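티켓 #14 / 접수: Eoin Ó Néill
위치: Driltport 작업실, 긴 테이블
제목: 바닥 격자 테이프 자꾸 뜯어짐, 공 놓는 칸이 헷갈림
상태: 처리중

증상
크라프트지 위에 붙인 파란 테이프가 군데군데 끊김. 칸 경계 없는 데가 있어서 테니스공을 어느 칸에 놨는지 기록할때마다 말이 달라짐. 5월에 종이 새로 깔고 나서부터.
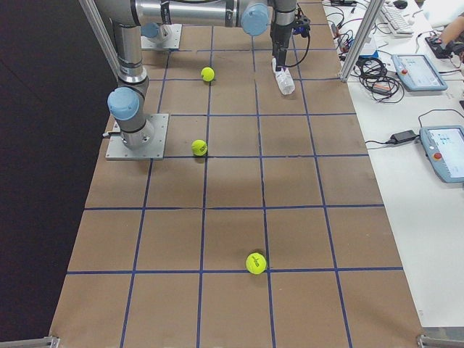

공이 선 위에 걸리면 윗칸인지 아랫칸인지 정해둔 게 없음. 일단 Custhorpe 쪽 규칙대로 가까운 칸으로 적는중. 맞는지 확인 부탁.

14:10 Eoin
종이 밀리는지부터 봄. 모서리 눌러봤는데 안 밀림. 종이 문제 아닌듯.

14:25 Eoin
공 통 눕혀서 끌면 테이프 끝이 들리는 것 같음. 의심만. 당분간 통은 들어서 옮기기로. 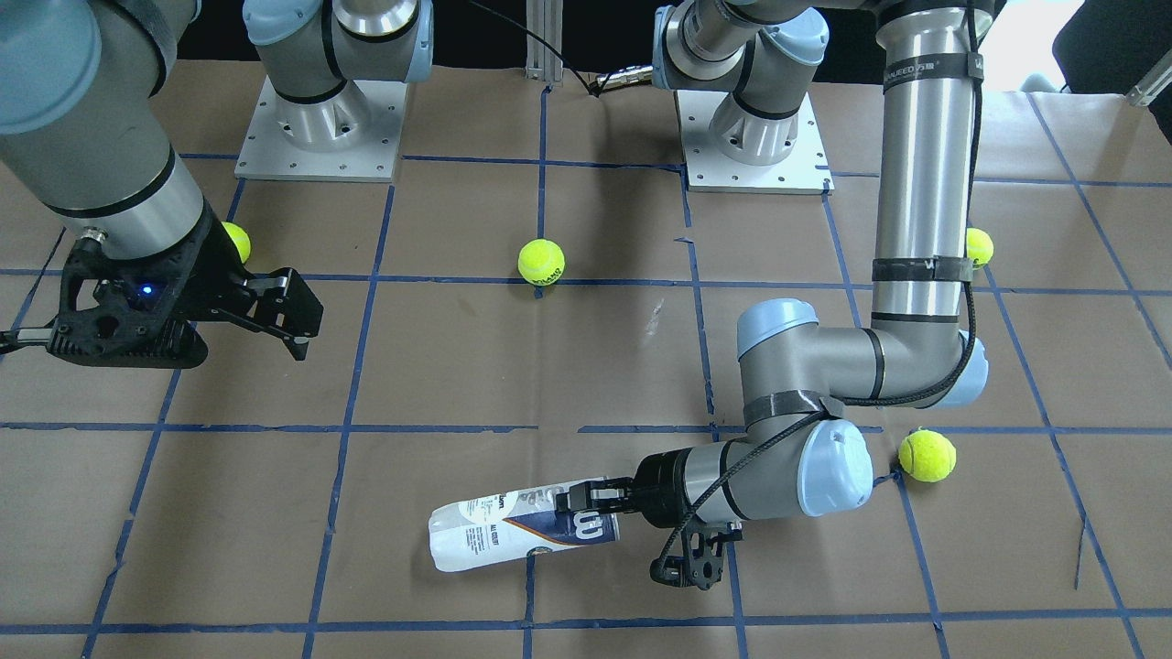 통 뚜껑 가장자리도 만져봤는데 날카로운 데 없음. 다른 통으로도 해볼 예정.

15:05 Jarlath Mac an tSaoi
테이프 어디 거 썼어요? 예전 Cesico 롤이면 오래돼서 접착력 약함. Dunne 선반 3번 칸에 새거 있음. 그리고 손으로 찢지 말고 칼로 자르세요. 찢은 끝이 제일 먼저 일어남.

15:20 Eoin
Cesico 맞음. 남은 롤 11개 다 같은 날 산 거. 끝은 손으로 찢었음 ㅠ

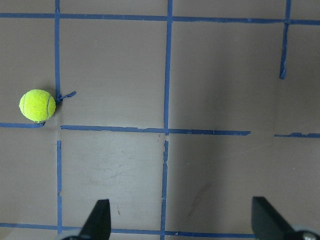 급한 것부터:
- 가운데 가로줄 끊긴 데 잇기
- 너덜한 끝은 잘라내고 칼로 마감
- 떨어진 조각 위에 덧붙이지 말것, 떼고 새로

15:40 Jarlath
전체 다 갈 필요는 없어보임. 교차점 멀쩡한 덴 두세요. 떼다가 종이까지 찢어지면 일 커짐. 선에 걸린 공은 가까운 칸 맞아요, 그대로 적으세요.

16:30 Eoin
ㅇㅋ. 새 롤 가져옴. 작업은 17시 이후에 테이블 비면 시작. 공 옆에 말려 올라간 끝부터 할게요. 끝나면 댓글 남기고 티켓 닫겠슴.

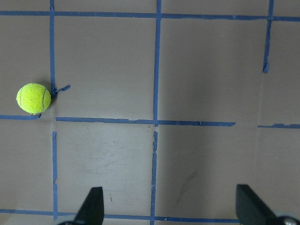 첨부: 공 옆 세로줄 끝, 말려서 들뜬 부분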